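We use cookies to measure traffic and remember your settings. By continuing to browse you accept our cookie policy. Accept | Manage preferences

Mokari utility to move evening rate window for household customers

Mokari Municipal Power will change the hours of its evening peak rate for residential accounts beginning in November, the utility said in a notice filed with the city clerk. The peak window, now set from 4 p.m. to 9 p.m., will run from 5 p.m. to 8 p.m. The price charged inside the window will go up, and the price charged outside it will go down by a smaller amount.

The change applies to all residential accounts with an interval meter. Accounts that still have an older drum-type meter will stay on the flat rate until the meter is replaced. Replacement work is complete in the Kunach district and is continuing on the east side of the river, where crews have been held up by a shortage of meter sockets.

Under the filing, energy used during the new window will be billed at 38 cents per kilowatt-hour. The off-peak price will fall by 2 cents. The fixed monthly customer charge does not change, and neither does the credit paid to households that export power from rooftop panels, which is set under a separate schedule and will be reviewed next year.

Vaughn Sorensen, the utility's rate manager, said the old window was drawn up before most of the present interval meters were in service and relied on load readings taken at the substations. Those readings mixed household load with the load of small shops and offices, which stays high through the afternoon and drops off after closing time.

"When we separate out the residential feeders, the rise starts later than we assumed and it is steeper," Sorensen said. "The first hour of the current window is mostly commercial load. We were charging households a peak price for an hour in which they were not causing the peak."

The utility based the new hours on meter data from the Kunach and Chou feeders. Both serve areas that are almost entirely residential. The data cover one heating season and one cooling season. According to the filing, the evening rise on both feeders comes mainly from cooking and space conditioning, with water heating third. Lighting is a small share and has been getting smaller.

Cooking load is described in the filing as short, high in power and hard to move. Ovens and ranges draw heavily during warm-up and then cycle on and off to hold temperature, so that the average draw over an hour is well below the rating on the nameplate. Countertop ovens follow the same pattern on a smaller scale. The filing notes that when many households start cooking within the same quarter hour the warm-up periods overlap, and that this overlap, more than total energy use, sets the size of the transformer needed on a residential street.

Dishwashing and laundry are treated differently. Both can be delayed by several hours at no great cost to the customer, and the utility expects most of the shift in use to come from them. Staff estimate that some 8 percent of residential evening load could move outside the window. The estimate assumes no new equipment in the home beyond the delay timers already fitted to many appliances.

Emerson Bastos, who represents the Chou neighborhood association in rate matters, said the narrower window was an improvement but that the price inside it was too high for households that cannot choose when they eat.

"A person who gets home at six and has children to feed is going to cook at six," Bastos said. "The filing says itself that cooking is hard to move. I would have liked to see a first block of use at the lower price, and the peak price only on what comes after it."

Sorensen said a block of that kind had been modeled and set aside. The billing software can apply a block to a monthly total but not to a daily window, and the change would have required a new contract with the supplier, Trimen. He said the question could be raised again when that contract expires.

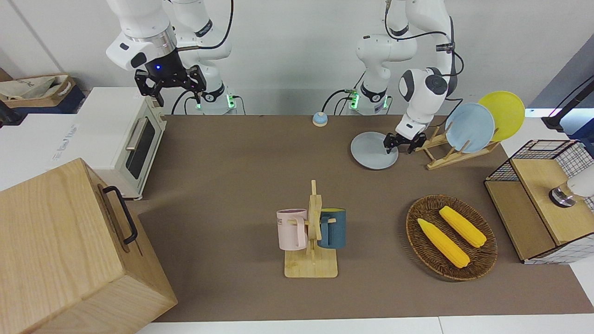
MOKARI, 4 July 2024 – The filing is open for written comment at the city clerk's office and at the utility's service counter. Comments must carry a name and a service address. The council is due to vote on the schedule after the comment period closes, and may approve it, return it to the utility or approve it with changes to the price but not to the hours, which are set by the utility under its charter.

If the schedule is approved, customers will see both sets of hours printed on their bills for one full billing cycle before the change. Households enrolled in the medical equipment program will remain on the flat rate unless they ask to be moved. Customers on level billing will have their monthly amount recalculated at their next review date.

The utility will also offer bill protection for the first 5 months. A household that pays more under the new hours than it would have paid under the old ones will have the difference credited at the end of that period – customers do not need to apply. Accounts opened after the change takes effect are not covered.

Holidays will be billed at the off-peak price all day, as they are now.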